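Page numbers don't match between my ebook and the group's paperback

Posted in Reading and Book Groups

Špela Nikolaidis

I joined a reading group in February that is working through one very long novel, The Salt Surveyor. The schedule was made by the person who started the group and it goes entirely by page number in the Druto paperback, which has 981 pages. We do 30 pages a week. The schedule says things like "through the bottom of 240" and that's all it says. There are no chapter numbers in it.

I read on my phone with the Leka app. My wrists are not great and I can't hold a paperback that thick for more than a few minutes. Leka tells me the book has 1,592 pages. When I make the type one size bigger it says 2,111. So when somebody in the group says "on page 212 when the sister comes back," I have no idea where to go, and by the time I find it they are on to something else.

I tried working it out with a calculator. I divided 981 by 1,592 and multiplied my page by that. It sort of works near the front of the book and then it gets worse. Last time I was off by most of a chapter and read a scene I wasn't supposed to have reached yet, and then I had to sit through an hour pretending I hadn't.

Things I have already looked at:

The app settings. There is a setting called Page Display with the choices "screen" and "source," but "source" is grayed out for this book.

The chapters. The book has five parts and the chapters inside them have no numbers, only titles, and some of the titles are used more than once. There are four chapters called "Inland."

Buying the paperback as well. I would do this if I had to, but it seems silly to own it only to look up page numbers.

My question is whether there is a way to convert from one to the other that stays accurate through the whole book. If there isn't, what do other people do when half the group is on paper and half isn't? I don't want to ask the organizer to redo the schedule for just me. She put a lot of work into it.

One more detail in case it matters. The copyright page of my ebook says Zinbridge, and the paperback is Druto. I don't know if those are the same text.

halfpasthardcover

The calculator method goes wrong for a simple reason, and you can mostly fix it.

Your app counts everything in the file. That means the cover, the praise pages, the family tree, the notes at the back, the reading guide, and usually a sample chapter of some other book. The paperback's 981 is probably the last numbered page of the novel, or maybe it includes an afterword, but it won't be counting the same things. If there are 60 screens of notes and samples at the end of your ebook, they are stretching your total and throwing off every sum you do.

What you want is a set of fixed points where you know both numbers. Do it like this.

Ask anyone in the group who has the paperback to take a picture of the table of contents. It takes them ten seconds and they don't have to change the schedule. The contents page will give you the paperback page where each of the five parts starts, and with any luck every chapter too.

Set your type size in Leka and then leave it alone. Every time you change the size or the margins, or turn the phone sideways, all the page numbers change. If you sometimes need it bigger, do your looking up at the one size and add a bookmark, then change the size afterward. The bookmark stays with the words and doesn't care about the page number.

Go to the start of each part on your phone and write down the number it shows. Now you have two columns. You only ever convert inside one part, from the start of that part to the start of the next.

So if a part runs from 200 to 400 on paper, and 330 to 650 on your phone, then paper page 300 is halfway through, and halfway on your phone is 490. With a part that size you should land within a page or two of the right place. If you have the chapter starts as well, you'll land closer than that, because the stretches are shorter.

The other thing that bends the numbers is white space. On paper a new part often starts on a right-hand page with a blank before it, and chapters may start halfway down. An app usually doesn't bother with any of that. Poems, letters and long stretches of dialogue also take up a different share of space on a phone than on a wide page. You can't fix this with arithmetic, but working in short stretches keeps it from adding up.

I keep my two columns on an index card, stuck inside my phone case. For a group I was in last year I made bigger ones and put them on a sheet at the front of a binder, with the meeting times and who was bringing the questions. I ended up making a copy for everyone, and it turned into an evening of cutting cards and sticking them down.
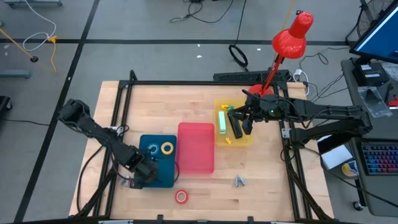

Two rolls of tape in the teal tray, pink-red tray empty.

On your last point, Zinbridge and Druto. Check whether the novel is a translation. If it is, and the translator named on your copyright page is different from the one in the paperback, then you have a different book as far as page matching goes, and the sentences people read out loud won't match yours either. If the translator is the same, or it was written in English to begin with, then it is most likely one text that was sold to two publishers. Compare the first and last paragraph of a couple of chapters with a friend's copy. That will tell you.

About "source" being grayed out: it means the publisher didn't put the print page numbers in the file. You can't switch it on yourself. Sometimes they are added in an updated file, so it's worth deleting the book and downloading it again to see. Write down your bookmarks first. I lost mine once doing this.

m_orrin

just use search. when someone says page 212 ask them for three or four words in a row from the page and type them in. pick odd words, not "she said that." takes five seconds. I've never converted a page number in my life

for the reading ahead problem ask what the last sentence of the week's section is and search for that too, put a bookmark there

Wendeline R.

I run a group, so I'll answer from that end. Please do tell your organizer. I understand not wanting to bother her, but you are almost certainly not the only person with this problem. When I finally asked in my own group, five people were on ebooks and two were listening to the audio, and all of them had been quietly guessing.

She doesn't have to redo anything. What I do now is leave the page numbers as they are and add the last few words of each section after them. My schedule looks like this:

Week 6. Through page 180, ending "and left the gate as it was."

The people on paper ignore the second half of the line. The people on phones search for it. The audio listeners have a harder time, so for them I add a chapter title and how far into it we stop, like "a third of the way in." With four chapters all called "Inland" she would need to say which one, so "second Inland, Part Three" or something like it.

If you'd like to take the work off her hands, offer to fill in the ending words yourself. You'd need to borrow a paperback for an afternoon. Our library branch had The Zoltemlow Letters, which we read before this, in the same edition as the group's, and I did the whole schedule at a table there with the loan copy and my own ebook side by side. I didn't check it out. It took me from one o'clock until a little after three, and that was for a shorter book than yours. Only do the weeks you have left.

I would not stop at the bottom of a page if I were making a schedule from scratch. The bottom of a page is often the middle of a sentence. I move the stopping point to the nearest break in the text, even if it makes one week 26 pages and the next one 33. People seem fine with it.

halfpasthardcover's two columns are good too, and I use something like it for my own reading. I'd do the ending words for the schedule and keep the columns for when someone calls out a page during the discussion.

Špela Nikolaidis

Thank you all. I checked, and it was written in English, so there is no translator to worry about. I downloaded the file again and "source" is still gray.

I messaged the organizer last night and she was nice about it. Three other people are on ebooks, and one of them is also on Leka but with a different total from mine. She is sending me a picture of the contents page, and I've put a hold on the Druto paperback at the library so I can fill in the ending words from Part Two on. I'll use search in the meantime.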